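**March, equipment planning, chair handling cell**

Working through the purchase list for Jondero before the request goes in. Target task is moving a tub chair out from under a table and back again, two arms, mobile base. Spending limit for this round is 1,244 per station, tooling only. Base and arms are on the Hernow lease and don't count.

Grip options:

- Gitum soft pads, 185 a pair. Wide contact patch, low force. No datasheet value for grip on leather or velvet.
- Moon three-finger hand, 904 each. Would cover rim grasps, but two of them blow the limit.

Manual reference for contact points is below. Left hand is on the chair, right hand is open and free. Marble top with a rounded corner right next to the work area, so any arm path has to clear that corner.
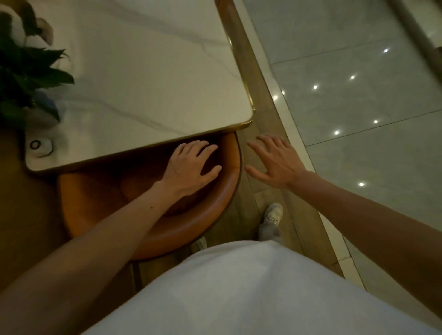
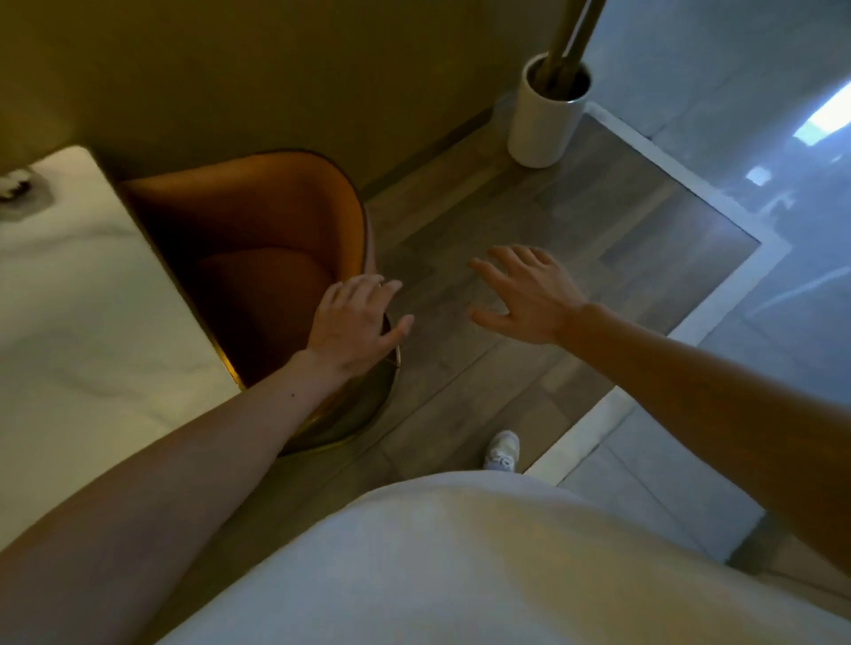
Left hand on chair, right hand clear, both views. Floor changes from wood to gray tile beside the chair.

Notes for the spec:

1. One Moon hand plus one pair of Gitum pads comes to 1,089. Leaves 155 for adapter plates and cable. Tight but workable.
2. Floor transition needs checking against the base's wheel size. Height difference at the border not measured yet. Bring the feeler gauges.
3. Polished tile throws back the ceiling lights. Depth sensor may drop out there. Ask Hernow if the lease allows swapping the sensor or adding a polarizer.
4. Edge guard on the arm link that passes closest to the tabletop. Foam tape from stock for now, no line item.

Open: lead time on the Moon hand. If it runs past the lease start, order 2 pairs of pads and run push/pull only until it arrives.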